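Search Iltov Notes Enter keyword

Do not hide the kitchen

When I moved to Granditz in September, my neighbors had every dish behind a cabinet door. I admired it for 3 weeks, and then I stopped cooking.

I believe a table should keep what the day needs. What I do not see, I forget, and forgotten food goes in the trash.

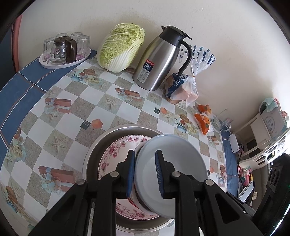 My opinion is simple: storage is for things of the season, and the table is for things of today. A whole napa cabbage against the wall reminds me of soup better than any list. Glasses can wait upside down on their tray until somebody is thirsty.

Contact | © Iltov Notes | Back to top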